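# 给孩子改编寓言，乌鸦喝水那篇越写越长，怎么收？

**Mekdes Tsegaye**

大家好！我在写一本给小朋友的改编寓言集，书名暂定《Skarkasine 的乌鸦》，Skarkasine 是我编的一个小镇，又干又热，风还特别大。现在卡在第一篇。原来的故事谁都会讲嘛，乌鸦往瓶子里丢石子，水升上来，喝到了，完。我想让乌鸦自己出来讲"真相"，结果它话太多了，一开口就停不下来，光是抱怨那只瓶子就写了 240 字……全文现在 3078 字，我给家里 8 岁的小读者念，念到一半她跑去找饼干了。

我的问题是：第一人称的唠叨劲儿我很喜欢，舍不得删，可是故事又得往前走，你们一般怎么处理？还有，结尾的道理到底要不要写出来？12 月之前想交给编故事小组看看。

**Ayana Degefa**

哈哈，饼干那段我太懂了。我写过一只叫 Osolance 的乌龟，毛病一模一样，开场白比赛跑还长。后来我的笨办法是：让它每唠叨两句，就必须干一件事。抱怨瓶口太窄？可以，抱怨的时候嘴里得叼着石子。这样你喜欢的腔调都还在，孩子也一直有东西可看。

瓶子那 240 字我会留一半，挪到水升到中间的时候再讲，那会儿大家正着急呢，乌鸦偏偏停下来发牢骚，多好笑！

道理嘛，我不写。你让别的鸟问它一句"你学到什么啦"，它答得牛头不对马嘴，孩子自己会纠正它的。念的时候留个空，等他们喊出来。

**Eltley**

删就完了，睡前故事超过 1000 字我家都听不完。道理我觉得还是要写，不然老师问起来孩子答不上。

**Kalogeropoulos**

同意 Ayana 说的边唠叨边干活。补充一点，先别在屏幕上改，站起来大声念一遍，念到自己想喘气的地方画个记号，那里多半就是该断的。我上一篇这么改了 2 遍，短了一大截，好玩的句子一句没丢。楼上说的字数我倒觉得因人而异，我家那位听恐龙能听到半夜。

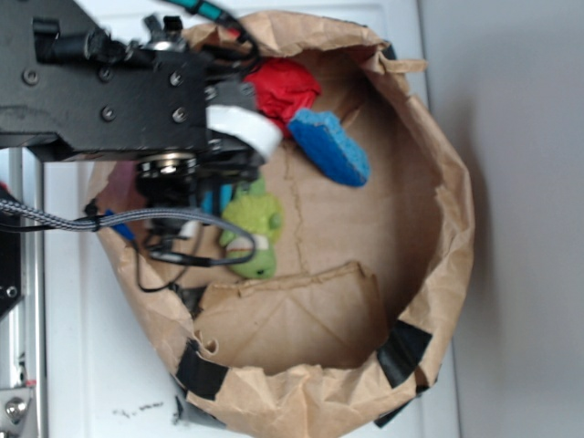 敞着口的牛皮纸袋，袋口贴了黑胶带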